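Produzentenpreisindex (Erkine)

Der Produzentenpreisindex der Region Erkine (Kurzform PPI-E) ist eine monatlich berechnete Messzahl für die Entwicklung der Abgabepreise, die im verarbeitenden Gewerbe, im Bergbau und in der Energieversorgung der Region erzielt werden. Er erfasst die Preise ab Werk ohne Umsatzsteuer und ohne gesondert berechnete Frachtkosten. Verbrauchsteuern sind enthalten, soweit sie beim Hersteller anfallen.

Erhebung

Die Preise werden bei 174 Betrieben erhoben, die nach Umsatz und Wirtschaftszweig ausgewählt sind. Meldepflichtig ist der Preis, der zur Monatsmitte für ein fest beschriebenes Erzeugnis vertraglich vereinbart war. Listenpreise werden nur akzeptiert, wenn der Betrieb bestätigt, dass darauf keine Rabatte gewährt werden. Der Bericht umfasst insgesamt 188 Preisreihen in 48 Gütergruppen. Den größten Anteil an den Preisreihen stellt der Bezirk Susanska mit seinen Zement- und Keramikwerken, gefolgt vom Hafengebiet Lumanlan, in dem vor allem Nahrungsmittel und Fischkonserven hergestellt werden.

Fällt ein Erzeugnis aus dem Sortiment, benennt der Betrieb einen Nachfolger. Der Preisunterschied wird dann in einen qualitätsbedingten und einen reinen Preisanteil zerlegt; nur der zweite geht in den Index ein. Bei Einzelanfertigungen, etwa im Maschinenbau, wird ein Modellpreis kalkuliert, der auf einem typischen Auftrag beruht.

Berechnung

Der Index folgt dem Laspeyres-Konzept. Die Gewichte entsprechen den Umsatzanteilen der Gütergruppen im Basisjahr und bleiben bis zur nächsten Umbasierung konstant. Innerhalb einer Gütergruppe werden die Messzahlen der einzelnen Preisreihen als geometrisches Mittel zusammengefasst, darüber als gewogenes arithmetisches Mittel. Fehlende Meldungen werden mit der Entwicklung der übrigen Reihen derselben Gruppe fortgeschrieben, höchstens jedoch 6 Monate lang. Danach wird die Reihe gestrichen oder ersetzt.

Die Aufbereitung erfolgt seit der letzten Umstellung mit dem Programmpaket Droltidance, das auch die Plausibilitätsprüfung übernimmt. Auffällige Veränderungen werden an den meldenden Betrieb zurückgegeben - eine automatische Korrektur findet nicht statt. Die geltende Fassung der Methodenbeschreibung trägt das Datum 8. März 2019.

Saisonbereinigung

Veröffentlicht wird der unbereinigte Index. Für die Energieversorgung und die Fischverarbeitung liegt zusätzlich eine saisonbereinigte Reihe vor, deren Faktoren jeweils im September neu geschätzt werden.

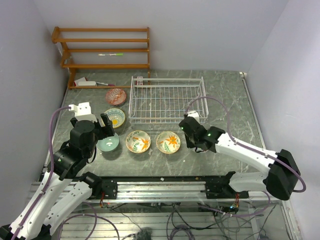 Worin unterscheidet sich der Produzentenpreisindex vom Verbraucherpreisindex?

Der Produzentenpreisindex misst die Preise auf der Stufe des Herstellers, der Verbraucherpreisindex die Endpreise der privaten Haushalte einschließlich Umsatzsteuer und Handelsspanne. Dienstleistungen und Mieten sind nur im zweiten enthalten, Vorprodukte und Investitionsgüter nur im ersten.

Verwendung

Der Index dient der Deflationierung der Produktionswerte und wird in langfristigen Lieferverträgen als Bezugsgröße für Preisgleitklauseln herangezogen. Für Verträge empfiehlt sich die Angabe von Gütergruppe, Basisjahr und Bezugsmonat, da die Reihen bei jeder Umbasierung neu berechnet werden. Vorläufige Werte sind als solche gekennzeichnet und können mit der folgenden Monatsmeldung revidiert werden.

6 Mal geteilt | 0 Kommentare

Kontakt | Urheberrecht | Nach oben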